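Cliltstead Water Tower and Heritage Trail
Progress report to the Purnach Fund
Second reporting period
Prepared by Kátia Vasconcelos, project lead
Oct 20, 2018

Where we are

When we last wrote to you, the trail had a name, a logo, and no trail. We can now report a trail. It starts at the old depot, goes past the feed store, crosses the creek by the footbridge the county keeps promising to paint, and ends at the water tower on the hill. Anyone in reasonable shoes can walk it in 30 minutes. Mirsad Kovačević has done it in 21, but he was late for something.

Your grant covers the signs, the printed guide, the oral history recordings and the part-time post held by I-seul Sung. It does not cover the footbridge, and we mention the footbridge only to explain the delay to stop five, which is at the far end of it. The county closed the bridge for an inspection in the spring, found nothing wrong, and left it closed while the inspection was written up. It is open again. The paint is expected in due course, a phrase we have learned to hear as a kind of weather.

Oral histories

We promised you recordings from people who worked at the cannery, the depot and the waterworks before the last of them shut. I-seul has been going door to door since the previous report and has been fed at nearly every one of them, which has slowed her down more than the paperwork.

The cannery is well covered. We have the night shift, the label room, the strike, and two incompatible accounts of who drove the truck into the loading dock. Both speakers are sure and both are still neighbors, so the printed guide says only that a truck was driven into the loading dock.

The depot is thinner. Most of the staff moved away when the line closed and the ones who stayed were mainly in the ticket office, so we have a great deal on fares and very little on trains. I-seul has a lead on a retired brakeman living two towns over and hopes to see him before the roads get bad.

The waterworks turned out best of all. Former employees kept logbooks, some of them at home, some of them arguably without permission. Four of these have been lent to us for scanning. The entries run from the useful ("valve 2 stiff again") to the personal ("valve 2 stiff again, told him so"). We are transcribing all of it.

Signs

All of the sign text has been written, checked and approved. Approval took longer than writing. The draft for the feed store stop went through six versions because the owner wanted the word "oldest" and the historical society would accept only "old." We settled on "long-standing," and both parties are equally unhappy.

Seon-mi Ham did the drawings. They are very good, and we would like that on record somewhere other than in the thank-you section at the back. She worked from family photographs, insurance maps and one calendar from a hardware store, and she redrew the depot roof after a former ticket clerk informed her at some length that the chimney was on the wrong end.

The panels are being made by Drondanico, who were the second cheapest of the three quotes. The cheapest did not offer any coating against sun damage, and the tower stop gets sun from breakfast to supper. Delivery slipped by three weeks when the first proofs came back with Cliltstead spelled two ways on one panel. One of the spellings was ours. We have split the cost of the reprint.

Printed guide

We printed 800 copies of the folding guide, of which 144 are left. Some of that is real demand. Some of it is the elementary school, which took a box for a class project and has since used them, we are told, for hats. We count them as distributed.

The map in the guide has one known mistake. It puts the public restroom on the north side of the depot, where there has never been a restroom, and where there is now a small hand-lettered notice from the neighbor saying so. The next printing will fix this. Until then we have put a sticker over it on the remaining copies, an evening's work that Yaroslav Kushnir describes as the low point of his career.

Events

The opening walk in June went ahead in light rain and good spirits. The mayor spoke for longer than the walk. A second walk in August was aimed at families and included a scavenger hunt, which we would do again with easier clues. A few adults asked for the answers by e-mail afterward and were quite firm about it.

School visits start up again this month. Two teachers have asked for something shorter that leaves out the hill, and Kátia is working on a version that loops back from the creek.

Money

Spending is on plan except for two lines. Signs are over, for the reason given. Travel is under, mostly because I-seul claims mileage only when reminded. We would like to move the travel underspend across to signs and ask for your written agreement to that. It leaves the total unchanged. Yaroslav has attached the full table with receipts, in the order your office prefers, having tried the order it does not prefer last time.

The Dinu family's gift toward a bench is held separately and does not appear in your figures. The bench itself does not appear anywhere yet. They would like it to face the valley, and the town would like it to face the parking lot, where it can be mowed around. 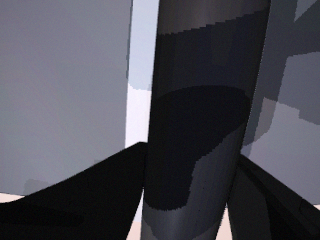

Plans for the next period

The brakeman comes first, weather allowing. After that I-seul will finish the waterworks transcripts and start cutting the recordings down to two or three minutes each, so that people can listen on their phones at each stop. The phone signal on the hill is poor, and we are looking into whether the library can host files that download ahead of time at the depot.

Signs go in as soon as the panels arrive and the ground has not frozen. If it has, they go in when it thaws, and we will store them in Mirsad's garage, which he has agreed to in principle.

We also need a decision from you on the closing date. The present agreement ends in March. The recordings will be done by then, but the guide reprint will not, and we would rather ask for an extra two months now than explain ourselves in February. No additional funds are requested.

Site visits are welcome. Please wear the shoes mentioned above.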